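Finally sorting out the desk by the brick wall. Small job, but I've been putting it off since July, so I'm posting it as I go.

1/ The desk is white with rounded corners, shoved right up against the bricks. I like it there. You lose a bit of depth for your elbows but you gain something decent to look at.

2/ The trouble was everything else that lived on it. Receipts, a stapler from Kubo that never worked, 12 pens, three of them any good. All of that has gone in a drawer for now.

3/ What's left is a table lamp and one big red book. The question is where they go. Jarlath Brennan reckons lamp in the corner, book on a shelf. Ragnheiður Holst says leave the book out, the colour goes with the wall. I'm with Ragnheiður.

4/ Desk, lamp, bricks:

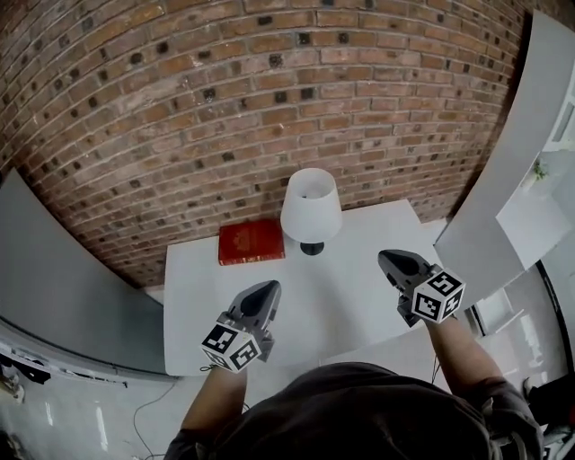
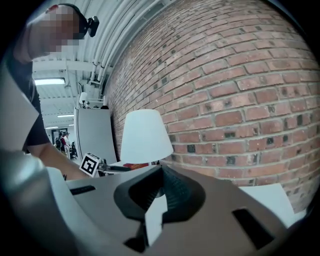
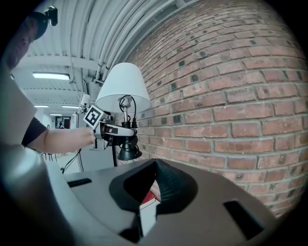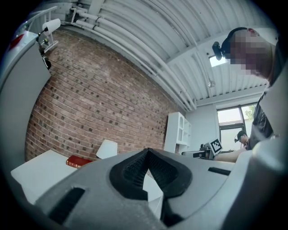 5/ On the lamp. White shade, narrower at the top, round black base. If you're moving one like it, hold it by the neck. I've bent a shade before by grabbing the rim and it never sat straight again.

6/ On the book. Deep red hardcover with gold on the spine. Flat is better for something that thick — stood up with nothing beside it, the binding starts to lean after a year or so.

7/ Arwel Ifans asked about the wall. No, I'm not painting it. The nearly black bricks are my favourite part. It does shed a bit of grit along the back of the desk, so wipe there first with a dry cloth, then a damp one.

8/ Bulb: I had a 4000 K one in a lamp at the old place and found it too harsh for reading at night. I'd go warmer for this. Fulgencio Cuevas disagrees and has sent me a link.

9/ Still to do: find a shorter cord, put felt pads under the desk legs, and decide about the drawer. Probably keep the pens that work and bin the stapler.

10/ Anderson, yes, you can have your receipts back. They're in the envelope marked Cornamthorpe.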